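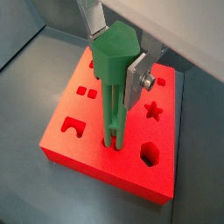

FOR IMMEDIATE RELEASE
09/09/2020

Alemayehu Trail Now Open End to End, With Two New Overnight Huts Above the Cendau Valley

PESTNESS – Flosteo, the hiking and backcountry travel company, is delighted to announce that the Alemayehu Trail can now be walked in one continuous trip, all 87 miles of it, from the old ferry landing at Pestness to the meadows at the head of the Cendau Valley. It has been a long time coming, and there are a great many people in both valleys who will be as happy as we are to see the last "trail ends here" sign taken off its post and put away in somebody's barn.

Hikers who know the area will remember how it used to go. You could have a lovely few days on the lower section, wandering along the lakeshore and up through the birches, and then at the Cendau crossing you simply had to stop, find the road, and hope that a friend with a car was in a generous mood. The upper section was every bit as good, but getting to it meant a drive the long way around the ridge, and most people never bothered. The new stretch joins the two. It leaves the river by a footbridge, climbs steadily through spruce and fir, and comes out on an open shoulder at 2,728 feet, the highest point on the whole route, where on a clear morning you can look back and pick out the water at Pestness far below.

We should say a word about that climb. It is long, but it is kind. The trail was laid out with plenty of switchbacks and it keeps to the shady side of the hill for most of the way, so that anyone who can manage a full day of ordinary hiking with a pack should be able to manage this too, provided they start early and don't mind stopping often. There is a spring near the top of the trees. Please treat or filter the water, as you would anywhere else along the route.

Two overnight huts open along with the new section. Lower Cendau Hut stands a short walk from the footbridge and sleeps a small party on plain wooden bunks, with a stove, a covered porch and a place to hang damp socks (we were told more than once during planning that this mattered more than anything else on the list, and we listened). Shoulder Hut is up near the high point, tucked in just below the ridge out of the wind. It's the simpler of the two, with a sleeping loft and a table, and hikers should bring their own stove and fuel. Neither hut has a staff or a store, and both need to be booked before you set out. Tent sites close to each hut can be used without a booking through the end of the season.

Before the opening, Flosteo invited people who had walked either of the old sections to come and try the new one and tell us what they thought. Some 313 hikers took us up on it over the summer, in small groups and well spaced out, and their notes have changed the trail for the better in all sorts of little ways. The blazes are closer together in the fir woods, where several people had wandered off after a deer path. The steep bit below the spring now has stone steps. A bench was moved a few yards so that it faces the view and no longer faces the outhouse, and whoever it was that wrote us a whole page on that subject has our sincere thanks.
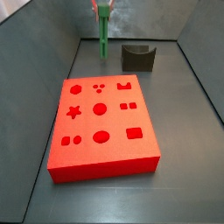
Debora Ruggiero says she would tell a first-timer to walk it from the Pestness end, take the lakeshore slowly, and save an entire afternoon for the shoulder, even if that means carrying one more dinner. She did it in the other direction herself and was sorry to be coming down off the high ground so early in the trip. She also thinks people pack too many clothes and too little cheese.

September is a fine time to be up there. The bugs have mostly gone, the maples along the lower river are beginning to turn, and the nights are cool enough that a warm sleeping bag feels like a treat. Days are getting shorter, though, and we ask hikers to plan for that. Most parties will want eight or nine days for the full route. Those with less time can use the road access at the Cendau footbridge, which makes a very pleasant long weekend in either direction, and there is a shuttle between the footbridge and both ends of the trail that can be reserved along with the huts.

This season each hut is being booked to one party at a time, so that the people you share a bunkroom with are the people you came with. Hikers are asked to bring their own sleeping bag, pillowcase, cup and dish towel, to wipe down the table and door handles when they leave, and to prop the windows open for a little while before locking up. Dogs are welcome on the trail, on a leash between the landing and the first campsite, where sheep graze right up to the path. They are not allowed inside the huts but may sleep on the porch at Lower Cendau.

A new paper map of the full trail is available now. It shows water sources, tent sites, both huts and the three side paths to the waterfalls, and it's printed on stock that will put up with a fair amount of rain. Cell service is poor to nonexistent between the footbridge and the upper meadows, so please carry the map even if you are used to hiking with your phone, and leave your plans with someone at home.

Booking for huts and shuttles is open through the Flosteo website and by telephone. The huts will stay open until the first lasting snow, and dates for next year will be posted over the winter.

About Flosteo
Flosteo plans and supports walking trips for people of all ages and levels of experience, and looks after the Alemayehu Trail together with landowners in Pestness and the Cendau Valley. Guided trips, self-guided trips and gear rental are offered from late spring through fall.

Media contact
Flosteo Press Office, Pestness
Maps, interviews and hut visits for reporters can be arranged on request.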